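Home | Topics | Ask | Unanswered | Members | Log in

Paper everywhere! How do you sort a household's worth of it and keep it sorted?

Hi all! We moved to Zillham in July and I have finally (finally!) decided this is the year the paperwork gets sorted. We have bills, school letters, the car stuff, two sets of medical records, manuals for appliances we no longer own, and a shoebox of receipts that came with us from the last house without being opened. Last weekend I got everything onto the dining room floor and then had to put it back in bags so people could eat.

I've tried a big accordion file (burst), a three-ring binder (I hate punching holes) and one of those desktop trays, where things just piled up until they slid off the back. I'd love to hear what works in real homes. Do you file by person or by type? How long do you keep things? And is scanning worth the bother? My sister swears by it, but she also has a scanner that works.

There are five of us here if that matters, and I have one shelf and 67 dollars left of my "new house" money to spend on this.

Magdalini Sarantis

Posted by Osvaldo Marino

Oh, I love this question! I did our whole house two winters ago and I'm still a bit giddy about it, so forgive the length.

Start by forgetting categories. Get one open container and put every loose paper you own in it, all of it, and then pull out one handful at a time. You'll want to make categories in advance (I did, I made a chart) and you'll get them wrong. After three or four handfuls the piles name themselves. Ours came out as House, Car, Health, School, Money and a very fat one called Guerra, which is the name of our dog and also of his vet bills.

Then folders. Plain flat ones, all the same color, bought together. I know the rainbow sets look great, but once you run out of orange you're stuck, and you end up with the dentist in whatever was left in the drawer. Write on the tab in pencil for the first month. You'll rename half of them.

For the container I'd go with a basket over a lidded box. If there's a lid, you'll put things on the lid! Ours lives right next to the folders, so the mail drops in and moves across on Sunday evenings, except that in practice it's whichever evening I remember. 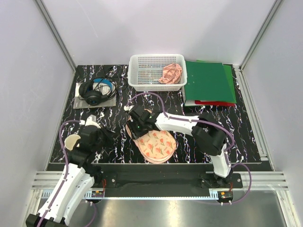 A white basket with the green folders stacked beside it.

One more thing on the basket: other stuff will land in it. Socks, napkins, the dog's leash. I used to get cross about this and now I just tip it out when I do the mail. It takes five minutes.

By person or by type: by type, with one exception. Each kid gets a folder of their own for certificates and the good drawings. They love going through them, and it makes it much easier to let go of the other 500 drawings.

How long to keep things depends on where you live and what you do for work, so please check the tax rules yourself. What I can say is that our manuals went from a full crate to 16 sheets once I threw out everything for machines we'd already replaced. That was the best afternoon of the entire project.

You can do all of this well inside your budget. I'd spend on decent folders and get the basket secondhand.

Posted by Kerker

Scan it all. Paper is a waste of a shelf.

Okay, longer version. Phone app, good light, name the file with the year first so it sorts properly. Keep originals of birth certificates, deeds, passports, anything with a stamp. Shred the rest once you have a backup in two places. TWO. I lost a year of statements when a drive died.

Posted by Verkex

I'm halfway between the two of you. I scan the things I might need in a hurry away from home (insurance, vaccination records, the lease) and leave the rest on paper. Scanning the whole lot sounded wonderful and I gave up at the letter C.

Magdalini, with five people I'd add a folder right at the front called "Needs a signature." Permission slips go in there and nowhere else, and it gets checked at breakfast. It has completely changed our mornings!

Also, open the shoebox last. Receipts fade, and a good half of ours were blank little strips by the time I looked, so those sorted themselves.

Last updated: 2022-04-11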